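Home | News | Features | Science & Tech | Clubs | Subscribe

The after-school club teaching a robot to tidy the sofa

7/29/20 | 94 shares | 3 comments

Ask the members of Rosser robotics club what the hardest place in a house is and they all shout the same thing: the sofa!

Stairs have beaten plenty of robots, but this lot are after the gap where the cushion meets the seat, home of lost pens, coins and remote controls. Their project is called Moteo, and they hope to take it to the Flerna student contest in November.

"Everything is soft and everything moves," says Eifion Gough, who started the club and still can't sit on a settee without poking it. "Push a table and it stays a table. Push a cushion and you've got a new shape to deal with."

The members drive the arm by hand first, over and over, and keep a record of each go. They have 3,141 so far (the wall chart says so, in green felt tip), and those runs are what the software learns from.
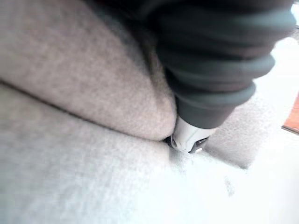 Learning by feel

Getting the fingertips into the seam is a lovely bit of work when it goes well. Come in too steep and you press a dent in the seat; too shallow and you skate up the cushion. The youngest drivers are often the best at it, and they get very cross when asked to explain how.

Grey on grey is a headache for the software too, so the club is now trying a patterned throw borrowed from somebody's gran in Raria. Next comes the job of pulling a coin out again, which has already caused two loud arguments over finger pads.

Comments (3)

penhill_jo: My daughter is in this club and our sofa has never been so well searched.

T. Marsh: Do they take beginners? My lad is 11 and mad keen.

oldsparks: Try it on corduroy, I dare you!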